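Sorting the cutlery

Sorting means putting things that are alike in the same place. You do it when you match socks, and you can do it with the things we eat and cook with.

First, look at what each thing is for.

A fork has tines. Tines are the thin points at the end, and they go into food so you can pick it up. A spoon has a bowl, the round part that holds soup or cereal. Chopsticks come in pairs. You hold both in one hand and pinch the food between them. A wooden spoon is for stirring. Wood does not get hot as quickly as metal, so the handle stays comfortable to hold.

Next, choose a rule. You could sort by what things are made of, or by size, or by who uses them. At Kadell Primary, Class 3 had 187 pieces to sort after the May picnic. They tried sorting by colour and ended up with one enormous silver pile. Then they sorted by job, and that took them 6 minutes.

Baskets help, as each group gets its own space. Mesh ones let you see what is inside without lifting anything out.
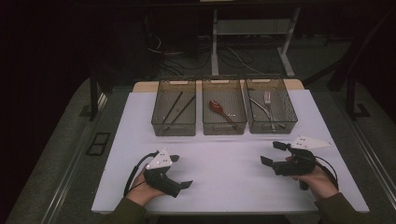
Kadell Primary School | Food and Cookery Club

Three baskets in a row are enough for a small set. Chopsticks can have one, a wooden spoon another, and a metal fork and spoon can share the third. What rule would you say that is?

Try it at home with one drawer. Ask a grown-up to take out any sharp knives before you start. Wash your hands, tip everything on to a clean tea towel and decide on your rule.

Questions about the club go to Junaid Zaidi.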